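3.2 Wrapping paper and the habit of saving it

When we began visiting households in Forsyth and Rekberg, we had expected to hear mostly about ribbon and fancy prints. What people wanted to talk about, at great length and with real fondness, was plain brown paper — how it was folded, where it was kept, and who in the family was allowed to cut it.

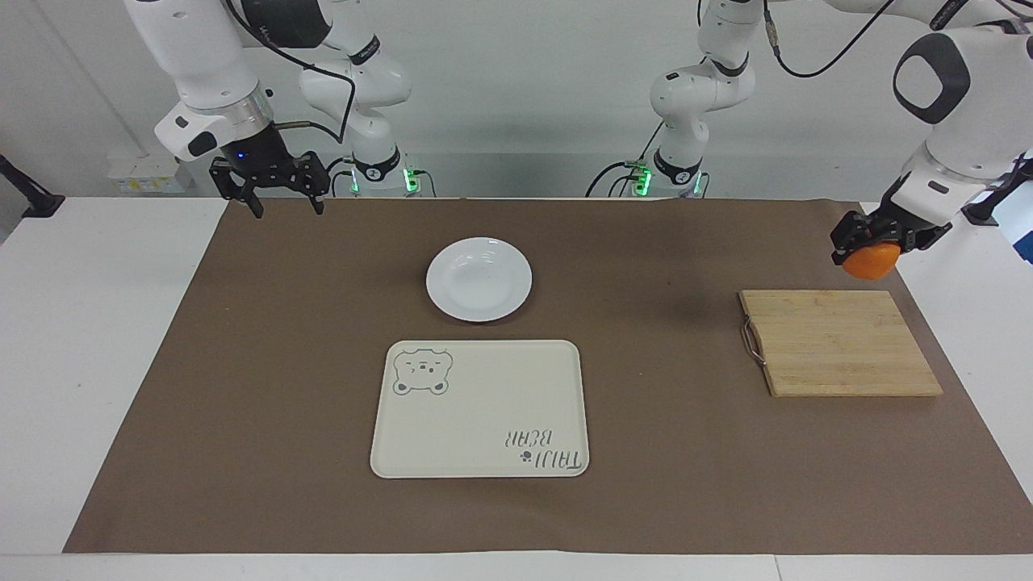

Figure 2. Brown paper laid over a work table.

Of the 53 households, over 300 sheets had been put away for another use, many in a drawer that had held paper for two generations. Older members tended to smooth each sheet by hand before storing it, and several were kind enough to teach us their way of doing so. We return to these lessons in Section 4.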